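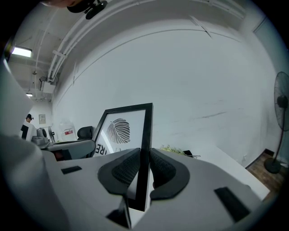

Framed leaf print, white with a thin black border.

Pustdale Forum Corpus: Threads on Race, Gender and Economic Grievance

Data card and README, release 4

Summary

The Pustdale Forum Corpus is a collection of 292 discussion threads from public message boards on which users argued about feminism, race, religion and the economy. It was compiled for the study of how blame is assigned to social groups in everyday political argument. The threads are in English. The corpus contains hostile and prejudiced statements, reproduced as they were posted, and should be handled accordingly.

Contents of the release

threads/ – one plain text file per thread, posts in original order
labels/ – annotation tables in tab-separated format
guide.txt – the annotation guide used by all coders
changes.txt – differences from earlier releases

Each post carries a thread number, a position within the thread and a reply target where the board recorded one. User names have been replaced with codes that are consistent within a thread but not across threads. It is therefore not possible to follow one writer from one discussion to another.

Sources

Threads were taken from the Dralitz and Tonden boards, both of which are now closed to new posts. Only sections that could be read without an account were included. Private messages, profile pages and attached files were never collected. Threads with fewer than six posts were excluded at the start, as were threads made up mainly of copied news articles.

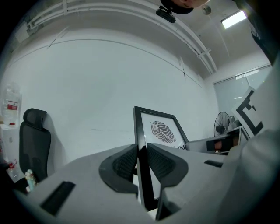
Quoted text inside a post is kept and marked with a leading angle sign. Coders were told to label the writer's own words only. Where a quotation was plainly used to support the writer's view, the label "endorsed quote" was added to the post.

Annotation

Every post was read by two coders working separately. The label set has six categories: group blamed, group defended, type of claim, evidence offered, tone, and target of reply. Disagreements were settled by a third reader, and the original labels of both coders remain in the tables so that users may apply their own rule.

The procedure follows the Zürcher scheme for political argument, with one change. That scheme treats irony as a tone. In this corpus, irony is recorded in a separate column, as many posts repeat a prejudiced claim in order to mock it and the two uses could not be told apart by tone alone. Coders left the column blank when they were unsure. A blank should not be read as "no irony."

Known limitations

The two boards attracted a narrow readership and the corpus does not represent public opinion in any country. Long threads are dominated by a small number of frequent posters. Moderators had removed some posts before collection, and replies to the missing posts may be hard to follow. The label "group blamed" is weakest where a writer names several groups in one sentence – users are advised to check these cases by hand.

Permitted use

The corpus may be used for research and teaching. It may not be used to identify or contact any writer, or to produce material that demeans a group on the basis of race, religion or sex. Short extracts may be quoted in publications, with a notice to readers where the content is abusive.

Removal requests

A person who believes that a post is their own may ask for its removal by giving the thread number and the position of the post. Removed posts are replaced with an empty line so that numbering is preserved. Removals are applied each December and listed in changes.txt by thread number only.

Citation

Please cite as: Pustdale Forum Corpus, release 4. Work based on an earlier release should state which one was used, as the irony column was not present before release 4.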